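3.2 Coding of vacation posts

We collected public posts by television personalities that showed a trip, a beach or a hotel stay, and coded each one for tone, clothing, company and any sign of paid placement. Posts were drawn from accounts followed by readers of two gossip sites, Funico and Mullel. Of the posts in the final set, 85 marked a birthday or wedding anniversary. Two coders worked separately and met on Monday to settle the cases where they disagreed, most of which concerned whether a spouse tagged in the caption counted as company. 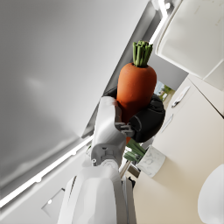
Figure 4

Anniversary posts were picked up by the gossip sites more often than plain travel posts. In 23 cases the site's story ran the caption in full and added only the star's age and the name of the resort. Swimwear was mentioned in the headline even when the post was a video with music, and the song was usually left for the last paragraph. Posts tagged with the Rivadeneira resort were coded as paid only if the caption said so. We dropped 17 posts that had been deleted before the second coder reached them. Stories that Mullel had copied from Funico without changes were counted once, under Funico.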